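4.2 Whisk handling on the Enddale bench

Claims that a workshop-built arm can "cook" deserve some suspicion. Nzioka's write-up of the Pallbridge build reports 646 attempts at utensil tasks, but it counts any closed grip as a success, which tells us little about the mixing that is supposed to follow.
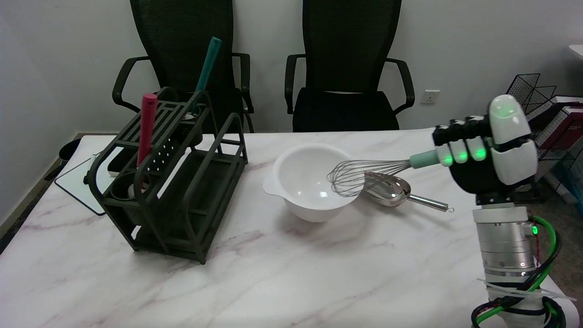
We therefore scored the grip and the approach to the bowl separately. A whisk handle is thick and forgiving, and a hand that can hold one may still be useless with a teaspoon. Cable routing worried us more. Ties at the joints are a common home fix, and 2 of the 3 builders we spoke to had replaced theirs by June.

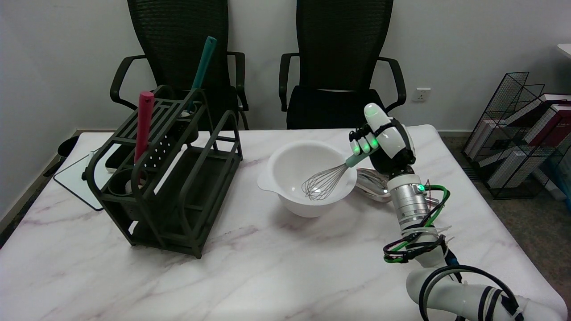
Figure 3. Whisk held by its handle, with the wire loops dipping into the mixing bowl.

Reaching the bowl is a weak test, and we would not call it stirring.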